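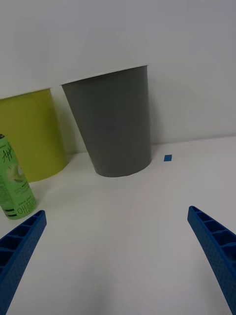 The Tresbridge Gauge

The gauge at Tresbridge read 27 inches for eleven weeks, and Nelly Restrepo wrote the figure down each morning in ink. The procedure called for ink. It also called for a second reader, but the second reader had been Hernán Puma, and he had transferred to Citov in June.

The gauge was a painted board bolted to the north pier. Water rose against it or fell. In a dry year a constant reading was possible for three or four days. Restrepo knew this. She checked the bolts, the paint and the zero mark, and found each within tolerance. She filed a query with the district office — form 28, two copies — and went on writing 27.
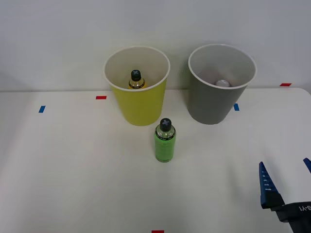 Tresbridge Writers' Circle, Short Fiction Group

The reply was signed by Rosaura Yupanqui. It asked whether the river had been inspected.

Restrepo walked upstream for 500 yards along the maintenance path. The current was normal. She dropped a stick in and timed it between two posts, then did it again from the other bank. Both results agreed with the tables. At the weir the overflow had risen by a hand's width after the rain. She walked back to the pier and read the board. It said 27.

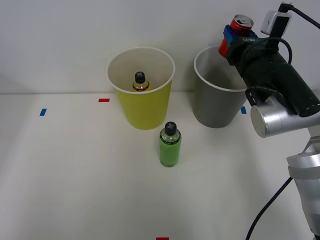
She considered the matter in the hut with the stove lit. A gauge could fail, and a river could fail, and the manual had a page for each. It had no page for a reader. She took down the old ledgers and compared the handwriting in Puma's last entry with her own first one. The sevens were identical. She had always crossed her sevens, and these were plain.

She uncapped the pen, wrote the date, and went out to look at the board again, this time saying the number aloud before she reached it.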